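Filed under: Club Diary / Robotics

25/08/2022

Mouse day at Wakham! I've wanted this one since June. Our table is out in the corridor and my wrist aches already, but I love it.

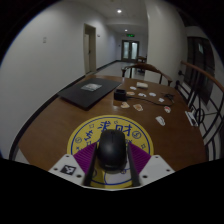 The goal is 64 grabs (Brundlow's team did 300, wow).
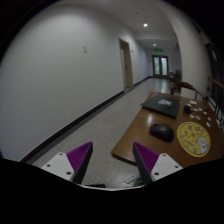 I keep squeezing too early, so tomorrow I'm going slower – same mouse, same table. 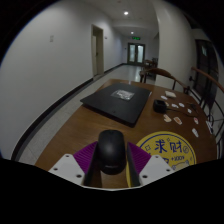
12 more and then dinner!

2 comments

shen_bot: Love the purple fingers!

gripfan16: Do you do left-handed runs too?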